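I started typing up these interviews because I wanted to search them, and it got out of hand. So now it's a dataset! It's called **Grurnano**, and it's a pile of recorded conversations with Army veterans who drove, fixed or loaded trucks in supply convoys, plus the transcripts and one big spreadsheet that ties it all together.

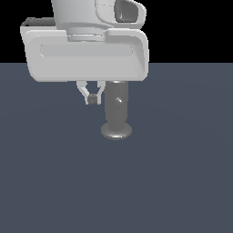 **Huệ Khúc**

Last updated January 1, 2026

## What you get

- 102 interviews with 43 people (a lot of them sat down with us more than once, bless them)
- full transcripts for 94 of those
- `speakers.csv`, one row per person, with a short code in place of the name
- `interviews.csv`, one row per recording
- `glossary.md`, which started as a note to myself about acronyms and is now the file I open most

The eight recordings without a transcript are in `audio/pending/`. Most are two people talking over each other at a reunion in Witomden, and I've gone back to them several times. If you have good headphones and a free weekend, please write to me.

## Where it came from

Amado Navarro did nearly all the interviewing. He drove fuel trucks himself, so people skip the part where they explain what a fuel truck is and go right to the good stuff (the brakes, the dust, the lieutenant who couldn't read a map). I did the typing, the spreadsheets and the nagging.

Every speaker signed a release form and got to read their transcript. A few asked for things to come out, and those spots are marked `[removed]` in the text and silenced in the audio. Please don't try to work out what was there.

## How the transcripts work

First pass is by Mrema, the little script in `tools/`, which chops the audio at the pauses and makes a rough draft. Then a human fixes it. I've kept the "uh"s when they seem to mean something and dropped them when they don't, and yes, that's a judgment call, and no, I'm not totally consistent about it -- the early files are much fussier than the later ones.

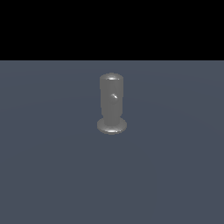
Swearing is left in. So are wrong dates. If someone says the convoy left in November and their own paperwork says otherwise, the transcript says November and the `notes` column has the other version. I didn't want to go around correcting people inside their own stories.

68 transcripts have had a second reader. Look for `checked = yes` in `interviews.csv`. If you're quoting somebody word for word in print, stick to those, or listen to the audio first.

## Columns that confuse people

`role` is the job the person says they did, which may be miles away from the job they were trained for. One speaker is down as a cook and spends the whole interview on transmissions.

`place` is deliberately vague. We use a region name and leave it there. The one exception is `Standgate`, our nickname for a motor pool that keeps coming up -- everybody who passed through it had a different name for it, and I needed one word I could search on.

`rank` is rank at the end of service. Blank means they'd rather not say, or I forgot to ask Amado and now we're waiting on a phone call.

## Please keep in mind

These are people who said yes to a man they mostly already knew. It's a friendly bunch, heavy on mechanics, and there are hardly any officers. You can learn loads about what it was like to change a tire in the dark, but I wouldn't use it to prove anything about the Army as a whole.

Some of the interviews are rough going. Rows with `heavy = yes` talk about deaths or serious injuries, and I'd suggest filtering those out if you're using this in a classroom and haven't listened ahead of time.

## Using it

Free for teaching, research and family history. Credit "Grurnano, Navarro and Khúc" and don't sell the audio. If you're a relative and you think you recognize a voice, contact us before you post about it anywhere, and we'll ask the speaker.

Found a typo? Open an issue with the file name and the timestamp. I go through them in batches, usually late at night with the glossary open in the other window.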